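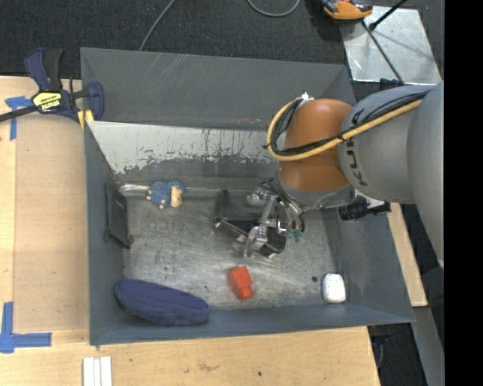
4. Setting up your first grain price alert

I run Grireo on my own farm, so these are the steps I use myself every season - they take a few minutes once your elevator accounts are linked.

1. Open Markets and pick your crop. I sell corn through Cinitham and beans through Oltero, so I keep a separate alert for each.

2. Choose Cash or Basis. If you're new to this, go with Cash!

3. Type in your target price and the bushels you want to sell. Mine is usually 2,670, but the smallest lot you can enter is 400.

4. Pick your delivery month. I leave mine on July.

5. Tap Save, then Send Test. You should get a text within a minute or so.

Note: export news can move bids fast, and the free plan only refreshes at the close. Lộc Kim talked me into the hourly plan and I've stayed on it.

Caution: an alert doesn't sell anything for you. You still have to call the elevator and lock in the price (I missed a good bid that way my first year).

To change an alert later, press and hold its name and choose Edit.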